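Nisel 3 - Rückprojektionstisch für Legetrick und Silhouettenanimation
Hersteller: Gellon, Werkstatt für Tricktechnik
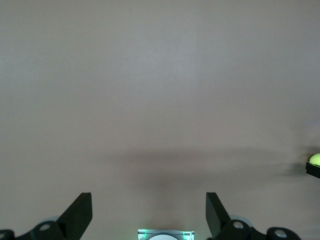 Der Nisel 3 ist ein Arbeitstisch für die Einzelbildanimation mit flachen Figuren: Legetrick, Silhouettenfilm, Sand auf Glas und Mischformen mit rückprojiziertem Hintergrund. Er ersetzt das Modell Nisel 2, dessen Auflagen und Passleisten weiter verwendet werden können. Ein wiederkehrendes Thema bei der Arbeit am Tricktisch sind Schatten mit unscharfen Rändern. Auf einer glatten, blass graubeigen Fläche ohne Zeichnung legt sich ein solcher Schatten als breites, dunkleres Band quer über den Grund und läuft nach oben und unten weich aus; im Einzelbild stört er kaum, in der Bewegung beginnt er zu pumpen, sobald sich der Abstand zwischen Figur und Untergrund von Aufnahme zu Aufnahme ändert. Der Tisch trennt deshalb Figurenebene und Hintergrundebene mechanisch und beleuchtet beide aus getrennten Kreisen.

Aufbau
Das Gestell besteht aus verschraubten Aluminiumprofilen und nimmt bis zu sieben Ebenen auf. Im Lieferumfang sind drei Glasebenen enthalten, weitere können einzeln nachbestellt werden. Jede Ebene ruht auf vier Rastbolzen und lässt sich ohne Werkzeug in der Höhe versetzen. Der kleinste Abstand zwischen zwei Ebenen beträgt 40 mm. Geringere Abstände sind konstruktiv ausgeschlossen, da sonst die Seitenbeleuchtung der unteren Ebene abgeschattet wird.

Die unterste Position ist für die Streuscheibe vorgesehen. Sie wird mattseitig nach oben eingelegt. Bei Silhouettenaufnahmen bleibt die Seitenbeleuchtung ausgeschaltet, das Licht kommt dann ausschließlich von unten.

Beleuchtung
Unterlicht und Seitenlicht werden getrennt geregelt. Beide Kreise arbeiten mit Gleichstrom und sind flimmerfrei, auch bei langen Belichtungszeiten. Nach dem Einschalten benötigt das Unterlicht nahezu 40 Minuten, bis Helligkeit und Farbort stabil sind. Vor Ablauf dieser Zeit sollten keine Aufnahmen entstehen, die später mit anderem Material geschnitten werden. Die Regler lassen sich verriegeln. Die Verriegelung bleibt bei Stromausfall erhalten, der zuletzt eingestellte Wert ebenfalls.

Steuerung
Die Auslösung erfolgt über das Steuergerät Biselus, das gesondert bestellt wird. Es schaltet die Lichtkreise bildweise um, so dass Figur und Hintergrund in zwei Durchgängen je Bild belichtet und in der Nachbearbeitung zusammengesetzt werden können. Ein Betrieb ohne Biselus ist möglich, die Umschaltung geschieht dann von Hand am Bedienfeld. Für ältere Steuergeräte wird ein Adapterkabel angeboten. Die Belegung ist im Handbuch abgedruckt, Kapitel 7.

Einsatz
Entwickelt wurde der Tisch zusammen mit der Animatorin Roya Arabzadeh, deren Kurzfilm "Hinojosa" vollständig auf dem Vorserienmodell gedreht wurde. Die Nachtszenen im Steinbruch entstanden mit reinem Unterlicht, die Dorfszenen auf fünf Ebenen mit wechselndem Seitenlicht. Kameramann Wenceslao Palacios hat die dabei verwendeten Einstellungen dokumentiert; die Tabelle liegt jedem Gerät bei. Sie gilt für Figuren aus schwarzem Karton. Für transparente Folien sind eigene Probeaufnahmen nötig - insbesondere bei Rot und Orange, die im Unterlicht deutlich heller erscheinen als auf dem Leuchtpult.

Pflege
Glasebenen nur mit destilliertem Wasser und fusselfreiem Tuch reinigen. Antistatikmittel hinterlassen auf der Streuscheibe Schlieren, die im Gegenlicht sichtbar werden. Sandreste aus den Rastbohrungen absaugen, nicht ausblasen. Die Rastbolzen sind Verschleißteile und werden satzweise geliefert.

Lieferumfang
Gestell mit Bedienfeld und Netzteil
3 Glasebenen
1 Streuscheibe
1 Satz Rastbolzen
Passleiste
Handbuch und Einstelltabelle

Nicht enthalten
Steuergerät Biselus
Kamerasäule
Adapterkabel

Lieferung und Aufstellung
Die Lieferung erfolgt zerlegt in drei Kisten. Für die Montage sind zwei Personen erforderlich. Der Boden muss eben und schwingungsarm sein, auf Holzdielen wird die Verwendung der schweren Fußplatten empfohlen. Bestellungen, die bis Ende Juli eingehen, werden noch vor der Betriebspause der Werkstatt ausgeliefert.

Technische Auskunft: Naima Soliman
Ersatzteile und Nachrüstung Nisel 2: Damián Villalobos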